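Equipment Review Group — Minutes, June Meeting
June
Recorded by Jalen Lindqvist

Last updated: Saturday, 9:40 a.m.

Chair: Xiomara Boateng

1. Minutes of the previous meeting

Approved with one correction. The Niven lease is billed quarterly.

2. Arkum two-arm station, supplied by Didside

The Chair reported on the trial at the Brotby site. The station has been assigned to accessories, with hats as the first category. Members had asked in May whether soft goods could be handled by the standard grippers, and the supplier has quoted on that basis.

The quotation covers one station with two arms, installation, and operator training. The monthly service fee is $3,061. Didside requires 68 days' notice to end the agreement after the first term. Mr. Lindqvist asked that the notice period be shortened. The Chair agreed to raise the matter but noted that the supplier had declined a similar request from the Niven site.

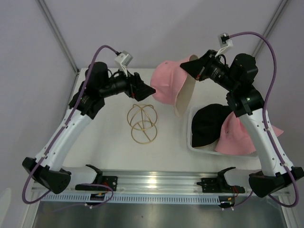 Discussion turned to support. Didside offers remote assistance on weekdays only, and Brotby operates on Saturday. Members considered this a gap in the offer. It was also noted that the quotation does not state who pays for replacement fingertips — the supplier is to confirm in writing.

Mr. Lindqvist requested a written procedure for changing over from one style of hat to another. The present instructions cover start-up and shutdown only.

Resolved: That the trial be extended by three weeks on the present terms, and that no purchase be approved until the support hours and parts costs are settled.

Action: Chair to write to Didside. Mr. Lindqvist to draft the changeover procedure.

3. Packing bench repairs

Deferred.

4. Adjournment

The meeting adjourned at 11:15 a.m.

Comments

BrotbyDays: Can item 2 say whether the fee includes travel for service visits? We were charged separately last time.

J. Lindqvist: It does not say. I will add it to the letter.

R.T., Niven: Our notice period is the same. Please copy us on the reply.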